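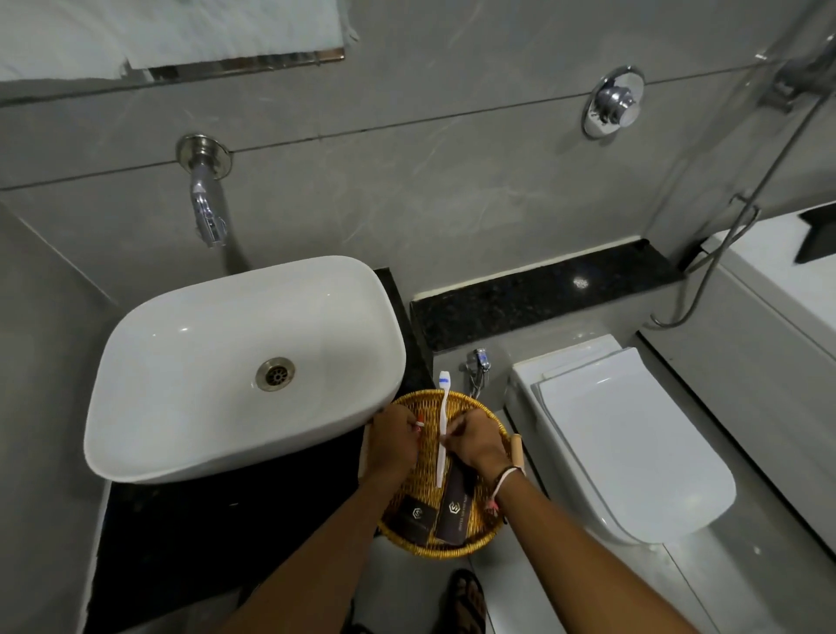 The new contract with Rerex covers all 19 properties between Toltport and Jovdale, and members approved it in March after 5 months of talks that management kept describing as "nearly finished." The headline item for housekeepers is the room quota, which comes down by two rooms a shift. The smaller stuff took longer. We spent one entire afternoon on bathroom amenities, meaning who restocks the wicker basket, who sorts the toothbrush from the little brown boxes, and whether any of it counts as work. The company's position was that it takes no time at all. We invited them to come and do it – they had another meeting.

It now counts. Basket restocking goes on the room sheet with its own minutes, and anyone told to skip a break to catch up should call the local before the shift ends.

Back pay is next. Full-time members get $3,000 and part-timers get $2,000, paid as a separate check so payroll can't lose it inside a regular one. Staff at the Hoàng hotel, who joined us halfway through bargaining, get the same amounts. Rerex argued that point until 2 in the morning, then agreed to it and asked us to be quick about signing.

Printed copies of the contract are at the Toltport office. Please take one per household, and read the grievance section before you need it.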